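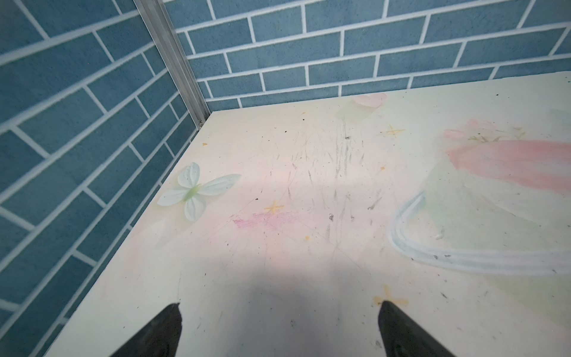
Archie Dalgleish objected, on reading a draft of this section, that a worn print tells us a table is old and very little else. Children lean on it, cups slide over it, someone wipes it down, and to read a pattern of play out of the result is, in his words, "reading tea leaves off a desk."

**Figure 4.** Printed tabletop set against two walls in a blue brick pattern. The pastel artwork is faded and scuffed.

### 4.2 Does wear show use?

We think the objection is mostly right, and it applies to more of the published work on play furniture than its authors would like. The usual claim is that faded artwork marks the spots where children spend their time. The Clellitcombe survey, which logged 3,507 marks on 247 decorated tables, takes this for granted. It never checks the marks against a record of who sat where. Harsh cleaning, sunlight and cheap ink could each produce the same loss of color, and the survey has no way to tell them apart.

The surface in Figure 4 shows the problem on a small scale. Its butterfly is pale mint green, outlined faintly in gray. Was it printed that pale? Without an unused copy of the same design, we can't say how much color has gone. The pink streak under one of the yellow stars looks like crayon, and a coder following the Clellitcombe rules would enter it as a "drawing event." A single smudge could come from one careless stroke or from a failed attempt to rub out something larger. We coded it as "added color, source unknown" and did the same with the orange tint on another star.

Su-bin Yeo coded 111 tables from the Birkoretti set twice, with a month between passes. She changed her mind most often on the difference between fading and scuffing. For 12 tables she could no longer find the mark she had noted the first time. We report this because agreement scores in this field are often given for one pass only, and we suspect they flatter the method.

Brick-pattern walls raise a related doubt. Ko argues that a printed brick corner makes a play space feel "built" and keeps children in it longer. The walls in Figure 4 are perfectly smooth, with the mortar lines only part of the pattern, and whether a child takes them for brick is an open question. Ko's paper offers staff impressions and no timings. The Jetside tables, used as its comparison group, also stood in larger rooms, so the effect of the walls can't be separated from the effect of the space.

For the rest of this paper we treat wear as a record of contact of unknown kind, and we make no claim about play from marks alone.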